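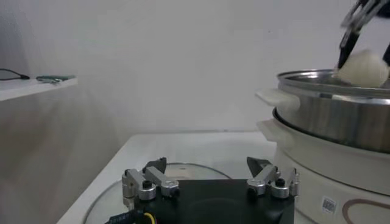 Wamance Feedstock Tables

README, last touched in August

Wamance is a set of tables on used cooking oil and animal fat: who collects it, what state it is in when it reaches the tank farm, and how much of it survives cleaning well enough to be made into renewable diesel. If you came looking for jet fuel prices, there are none. If you came looking for free fatty acid readings from fryer grease, sit down, you are among friends.

What is in the folder

loads.csv — one row per delivered load, 1259 rows in all. A load is whatever came off one truck under one ticket. When a driver split a ticket between two tanks, we kept it as one row and wrote "split" in the notes column.

sites.csv — one row per collection site, 400 rows. Restaurants, school kitchens, two fairgrounds and a doughnut plant that deserves a table of its own.

lab.csv — test results, joined to loads by ticket_id. Not every load was tested. Empty cells mean no test was run. A zero means the lab wrote down zero, and you may believe that as much as you like.

yield.csv — pretreatment results by batch. A batch is a mixture of loads, so do not try to trace one restaurant's oil through to the finished product. Callum Purves tried for most of a spring and would like to save you the trouble.

notes.txt — remarks from the receiving desk, typed as written. Spelling is original. So is the tone.

Columns you will ask about

ticket_id: text, even when it looks like a number. Open it in a spreadsheet and the leading zeros will go wherever leading zeros go.

gross_lb and net_lb: pounds. Net is gross minus the empty truck. In the early rows the empty weight was taken once per truck and reused, so a truck that gained a toolbox and a new bumper shows up as delivering slightly more oil than it did.

ffa_pct: free fatty acids, percent by weight. High numbers mean tired oil. Anything over 22 was sent back for a second test, and the second result is the one kept. The first is in ffa_first, for people who enjoy disagreement.

miu_pct: moisture, impurities and unsaponifiables, added together. Yes, that is three things in one column. The lab reported it that way and we never got the parts.

grade: A, B, C or "see note." The see-note loads are about what you'd expect from a tank left open through a rainstorm.

received_hr: hour of arrival, 24-hour clock, local time. Loads stamped 0 are mostly real night deliveries, but the old ticket printer also reset to 0 whenever the power dipped. We left these in and flagged them in clock_ok.

source_type: fryer, trap, render or mixed. Trap grease was meant to be kept out of the program altogether. See notes.txt, and search for "again."

Where it came from

Most rows were exported from Flurneo, the ticketing system used at the receiving desk, and the lab results came as printed sheets that Blažena Urban keyed in by hand. She checked every sheet twice and found more mistakes in the printouts than she made herself, a fact she has asked to have recorded here. Recorded.

The collection sites belong to two haulers, Esposito and Vostus. Their names stay in the data with their permission. Site names and street addresses do not. Each site has a code, plus a region code from 1 to 12. The regions follow the haulers' own route maps and match no county line, zip code or known principle of geography.

Cleaning we did

Duplicate tickets were removed when every field matched. When two rows shared a ticket number and differed in weight, both stayed, and dup_flag is set to 1. Dates were cut down to month and year at the haulers' request. Units were already consistent, apart from one month when somebody logged temperatures in Celsius and the tanks appeared to be close to setting solid. Those are converted.

We did not smooth, cap or fill anything. There is a load of beef tallow with a moisture reading so good that it is almost certainly wrong. It is still in there. Drop it if it bothers you, and say so in your write-up.

Good uses

Comparing fryer oil quality by season. Looking at how storage and haul distance affect acid levels. Teaching a class how to join tables that would prefer to be left alone. Working out how much testing a receiving desk can skip before pretreatment starts to complain.

Poor uses

Carbon accounting. We have no truck mileage beyond a distance band, no fuel burn and nothing on what would have happened to the oil otherwise, so any emissions figure you get out of these tables is one you brought with you. The same goes for national supply estimates. Two haulers are two haulers, however large the fryers.

Please don't rank the haulers by grade, either. Vostus runs the longer rural routes, where oil sits between pickups, and Esposito has most of the chain restaurants, where it gets changed on a schedule. A league table would mostly tell you where people eat.

Known problems

The join between loads and yield works only through batch_map, and batch_map has gaps in winter, when the heated line was down and loads were moved around with portable pumps.

The grade column drifts. Whoever graded the early loads was a soft touch. Use ffa_pct and miu_pct if you need something that holds still.

The doughnut plant changed shortening partway through. Its numbers jump. This is not a discovery, so please stop emailing us.

Changes and questions

Corrections go to Callum, preferably with a ticket_id and the row as you think it should read. Lab questions go to Blažena, who still has the paper sheets in a filing cabinet and will look things up before 3 p.m. Updated tables get a new folder — we don't overwrite old ones — and the list of what changed is in changes.txt, newest at the top.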